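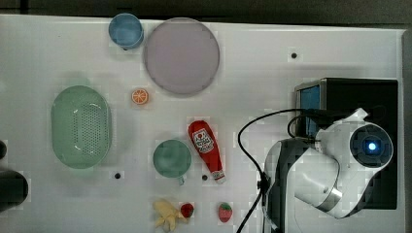
Sunday arm check, Medska cell

Base bolts: OK. All 6 nipped up, none had moved.

Joint light: blue at start-up, good.

Base screen: OK, hours reading 3,023. I've put it in the book.

Cable: needs watching! It loops out over the tabletop and I'd like it clipped back before the long run (Rigoberto Condori has the clips, I think).

Gripper: pads wiped, bit of wear on one side. Fine for another 400 picks, then swap them.

Table: wiped down, holes in the top clear of crumbs and fluff.

Stop button: pressed twice, arm halted both times. Lovely.

Next check due Sunday, same list.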